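The Niradetti disc set of *Flomov* reached me in November, and I have now watched both discs twice. It's a 1960s-style spy picture about a courier, Ofori, who loses a briefcase in a mountain town and spends the rest of the film pretending he still has it. I paid 40 for the set. The old tape cost me less and looked far worse.
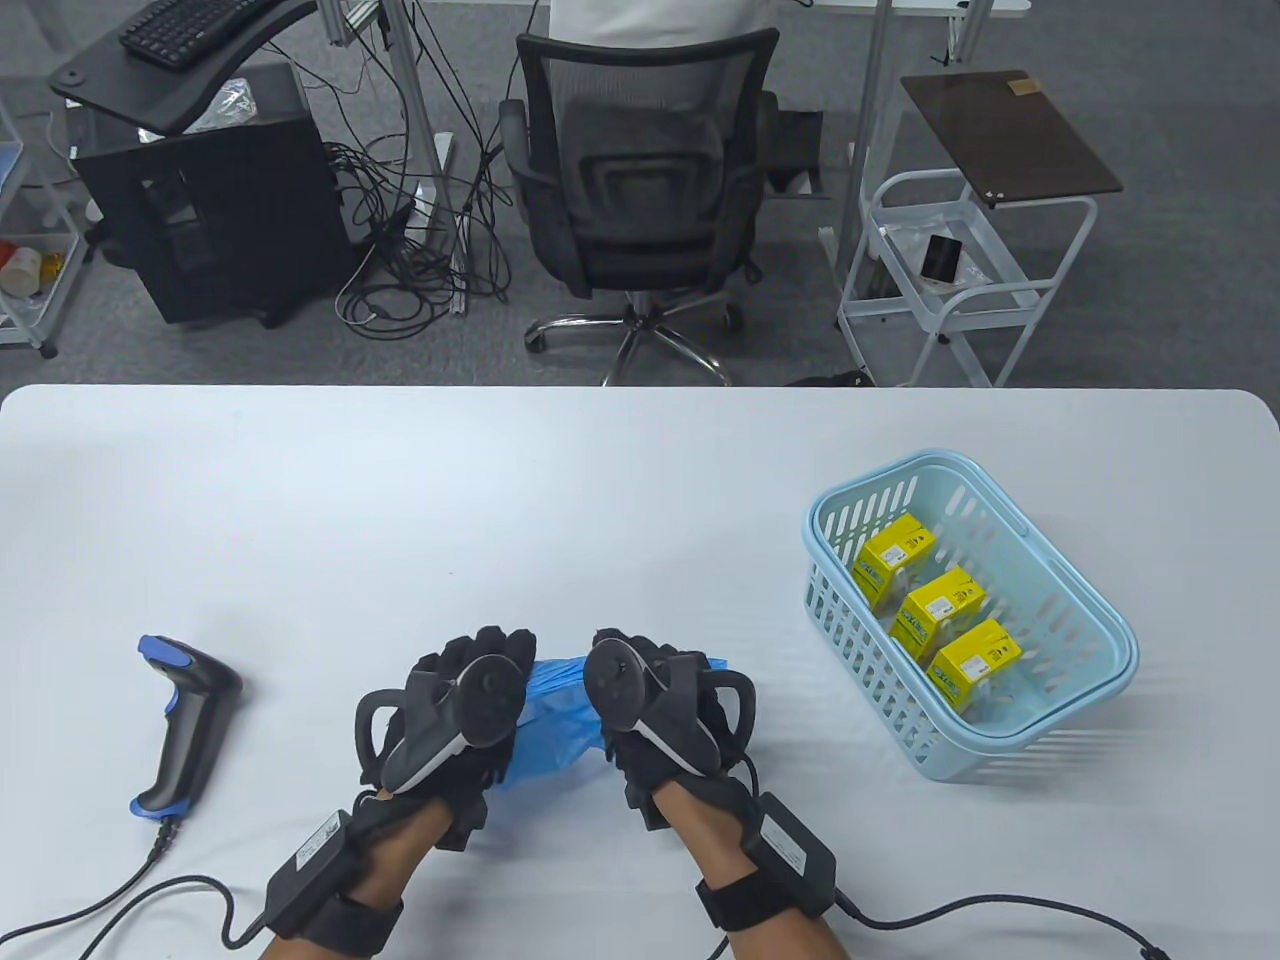
**Noura Daher**
*Home video reviewer*

17th November

The transfer is good. Night scenes that were mud on tape now have faces in them, and the cable car fight is finally easy to follow. Grain is heavy in the second reel – I suspect a different source print. The mono sound is clear, apart from a hiss under the casino dialogue. 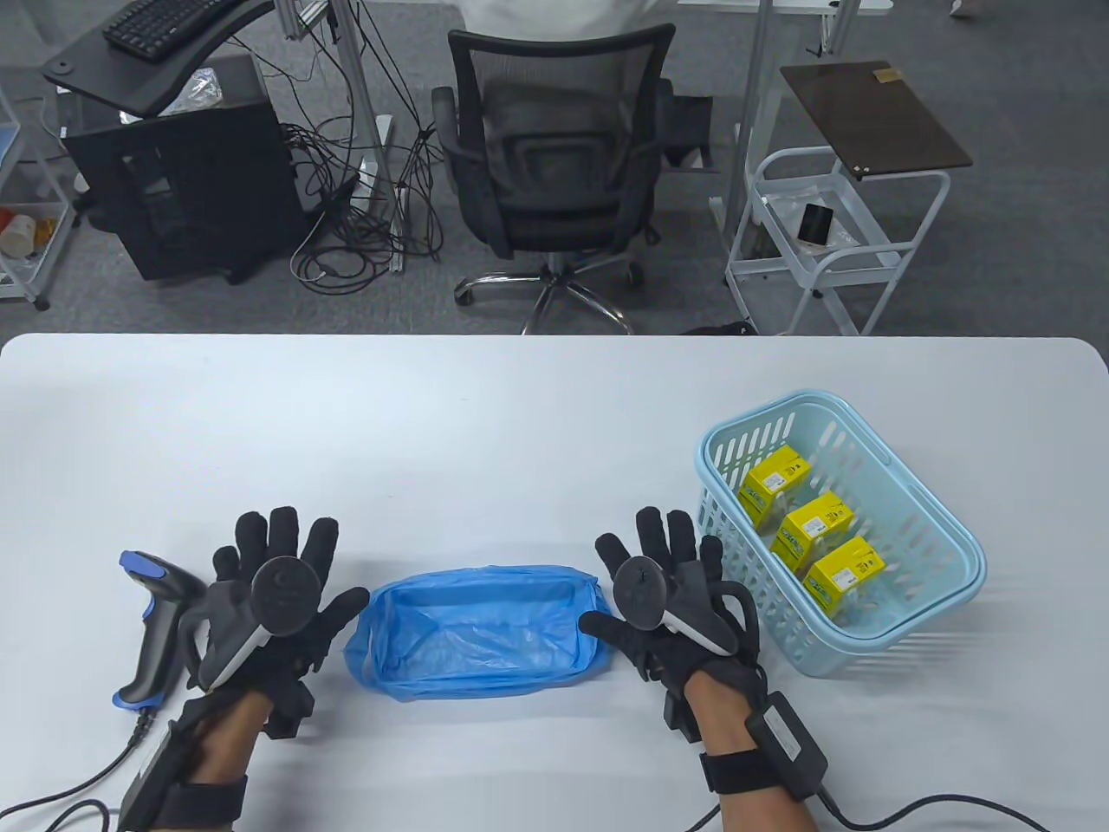
*Gloves and handheld scanner on the table*

Extras are thin for the price. You get a trailer, a short interview with the editor and four deleted scenes, one of them silent. The booklet spends too long on the plot and says almost nothing about the score. My copy is from a run of 200, and a plain edition without the booklet is due in January.

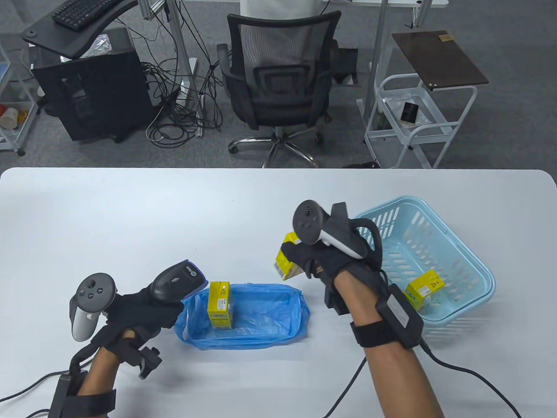 Fundach Film Club – Reviews Desk

If you already like the film, buy this one. If you only know it from the chase on the ski lift, wait for the plain edition. The subtitles need a patch too, with two lines missing just before Ofori opens the case.

Picture 4/5, extras 2/5.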